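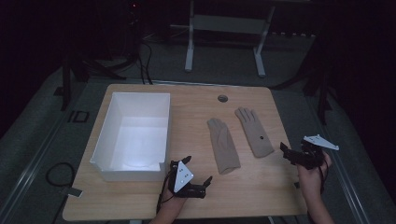

Marlee Ibarra

Glove and lost property check, Umton front office, April

Hello all, and thank you for bearing with me while I get the winter things sorted - I know the list gets longer every year! Please tick as you go and write your comments underneath, even if they seem small.

1. Table top clear enough to lay a pair out flat. OK. Gloves to the right, white box to the left, and plenty of bare wood between them.

2. Box empty before packing. OK. The bottom is bare. Do run a finger along the rims as well, as a rough edge will pull at a soft fabric in no time.

3. Cable hole in the table top. Comment: please keep small things well away from it. I lost a lovely button down the one at Bralby and was on my knees for 23 minutes looking for it.

4. Gloves laid side by side, fingers pointing the same way. Comment: one has its thumb folded across the palm. Ease it out gently before packing, and smooth the cuff while you're there.

5. Buttons. Give each one a light tug, and if it wobbles, put the pair in the mending tray (the blue one, not the Grumitz tin, which is for keys). The small round dark one near the cuff is easy to spot against the fabric.

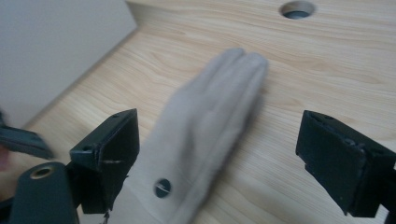 Before you sign off

Check the seams between the fingers, write the tag number on the sheet (we're up to 68 now, goodness me), and leave the lid off the box until the last pair is in.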